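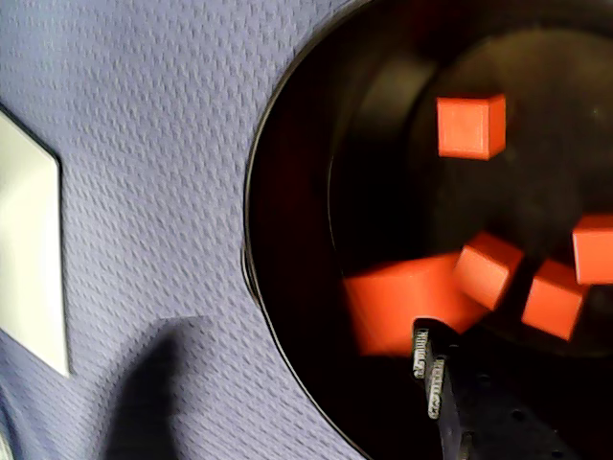 Junhao Yu had paid 24 dollars for the cubes, and that was before Emerson Barbosa told him he would also need a plate.

"A white one," Emerson said. "It doesn't work with a patterned one."

"What doesn't work?"

"The settling."

Junhao had grown up in Pleltbridge, where people would sell you a jar of fog if you stood still long enough, and he knew a sales pitch when he heard one. But his aunt had sworn by the cubes. She'd kept hers in a black bowl by the door for most of her life, and before any big decision she put one on a plate and went to bed. In the morning, she said, she knew what to do. She had bought the house on Cheng Street that way. She had also married Uncle Cavel that way, and everyone agreed that was a mark against the cubes.

So he spread the blue cloth, because Emerson said there had to be a cloth, and he set out the plate.
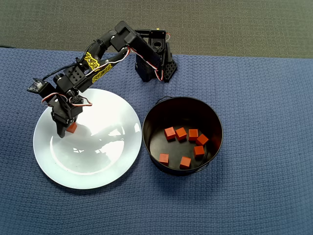 "Now you ask it," Emerson said.

"Out loud?"

"Your aunt did."

Junhao felt his ears get warm. The question was whether to take the job in Lusasar, 300 miles away, in a town he'd visited once in the rain. He asked it quickly, the way you'd order something embarrassing at a pharmacy.

Nothing happened. He hadn't expected anything to, and he was annoyed to find himself disappointed.

"How long do I wait?"

"Overnight. She never looked before 4."

"In the morning? So she was tired," Junhao said. "She was tired and she'd been lying awake thinking about it. Of course she knew what to do."

Emerson shrugged. "You could've done that without the plate."

"Yes. That's my point."

"But you didn't," Emerson said, and went to find his coat.
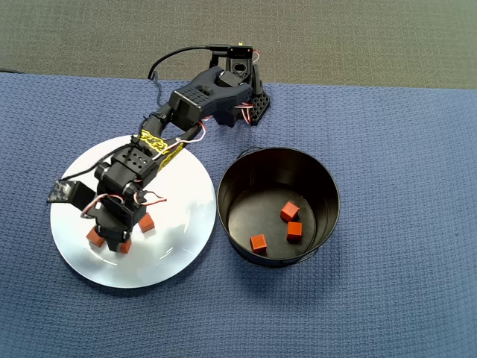
The plate and its black companion on the blue cloth.

Junhao turned in early and lay there listening to the pipes. By 2 he had thought of five good reasons to stay in Pleltbridge — and he noticed, with some irritation, that he was arguing against every one of them.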